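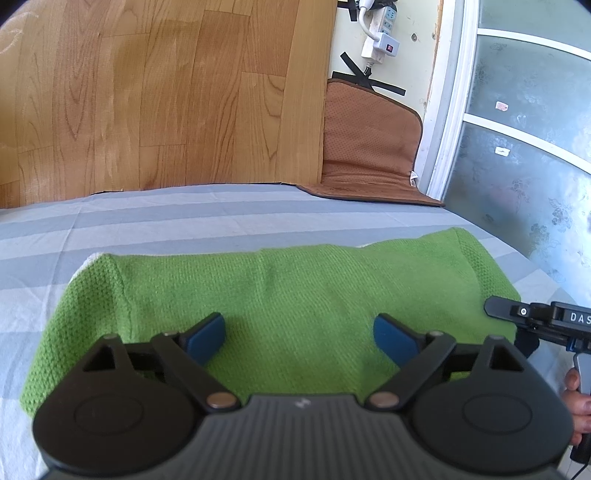
Why does my robot gripper start dropping folded towels after it has been running fine for a while, and is it safe to just turn up the grip force?

Posted by grisport_garage on 14/03/2025

A little background, and sorry if it's more than you need. I have a small Drarkov arm with a two-finger electric gripper, and I've been teaching it to pick up folded towels and set them down in a pile at the other end of a bed. The first stretch of a session goes beautifully. Then, after 30 minutes or so of steady work, it begins to lose them. The fingers close, the arm goes up, and the towel slides out and unrolls itself on the sheet. If I shut everything off and have lunch, it works again when I come back.

There is a second thing, and I feel a bit silly for mentioning it so late. The last time it dropped one I reached in to straighten the towel, and the gripper closed again while my fingers were in there. It was trying the pick a second time. I got a sore knuckle and a good scare, nothing worse. My log says the arm has done 1,029 picks since I set it up last June, and this is the first time it has ever nipped me.

I have the grip force set to 9 on the slider, which goes up to 10. Should I push it up the last notch?

3 replies

kemeys_bench

Leave the force where it is for now and look at heat first. A gripper that works cold, fails after half an hour, and works again after lunch is very often one whose motor is getting warm and whose controller is quietly cutting back the current to protect it. You ask for a 9 and you get a good deal less, and unless you go looking for the motor temperature you may never see a message about it. Turning the slider up gives the motor more work, so the cutback arrives sooner and you end up worse off than before.

Before any of that, though, please sort out the retry. I'm really glad it was only a knuckle! A lot of pick routines are written so that if the fingers close and don't feel anything, they open, wait a moment and have another go. That is handy when you're across the room and pretty nasty when you are leaning over the bed with your hand out. Find the retry setting and turn it off, so that a missed pick leaves the arm standing still until you tell it to carry on. Then get into the habit of pressing the stop before you touch anything – every time, even when the arm looks asleep. A paused program and a stopped arm can look just the same from where you're sitting.

One caution about the stop button. On some setups it cuts power to the arm and leaves the gripper powered, so that whatever is being carried doesn't fall. That is a sensible choice for something heavy, but it does mean your fingers aren't protected by it. Test yours with a rolled-up sock between the fingers. Press stop just before they close and see what happens. If they close anyway, you need to switch off the gripper supply as well before reaching in, and I would write that on a piece of tape and stick it next to the button.

Once that's done, here is how I would chase the dropping.

Start from cold and write down the motor temperature and current every few minutes, if your software shows them. If the current sags while the temperature climbs, you have your answer.

Look at how long the fingers stay squeezed. Many people leave the gripper holding at full force the whole time the arm travels. Try a firm close for the pick and a lower holding force for the trip, which lets the motor rest. Towels are light and soft, and they need much less squeeze than you might think once the fingers are well in.

Wipe the finger pads with a barely damp cloth and let them dry. Terry and knitted cotton both shed, and a thin coat of lint makes rubber surprisingly slippery. It builds up over a session too, so it can look a lot like a heat problem. I once spent a whole weekend on temperature charts when all I needed was a dishcloth.

Check that the fingers come together squarely. If one linkage has a bit of play, the pads meet at the tips and leave a gap farther back, and a thick fold will wriggle out through it.

I would change one of these at a time. It's slow and a little dull, but if you do all four on the same afternoon you won't know which one fixed it, and the next time it happens you'll be starting over.

illesow_attic

I had the same thing and I just put it on 10 and it was ok. Maybe add a fan? Mine is a different make though.

drarkov_owner_too

I'd be careful with the reply above. I ran mine at the top of the slider for a few weeks and it did hold the towels for longer, and then one day the gripper wouldn't open at all. The little gear inside had worn and was jamming under load. I had to take the power off and back the fingers apart by hand, and then wait on a part. The fan idea is a decent one, as long as you keep the cord well away from the arm's travel.

Everything kemeys_bench says about the stop button matches what I found on my own setup, where the gripper stayed live after I pressed it. I've since put the gripper supply on a switched outlet that I can reach without leaning across.

One more thing to look at is where the arm grabs. If your fold is a long thick roll, the pick wants to be close to the middle. Mine had drifted toward one end because the base had shifted on its table, and the heavy side would droop and pull the whole thing out of the fingers. I tightened the clamp, re-taught the pick point, and half my drops went away before I'd touched the force setting. You may well have two small faults at once, as I did – the warm motor and the off-center grab were each fairly harmless until they got together.

It would also help to know what you see in the fingers right after a drop. If they have closed all the way, the towel slipped. If they are partly open, the motor has given up squeezing. Have a look from a step back, with the power off before you lean in, and post what you find. I'd like to hear how it goes, and I hope the knuckle is feeling better.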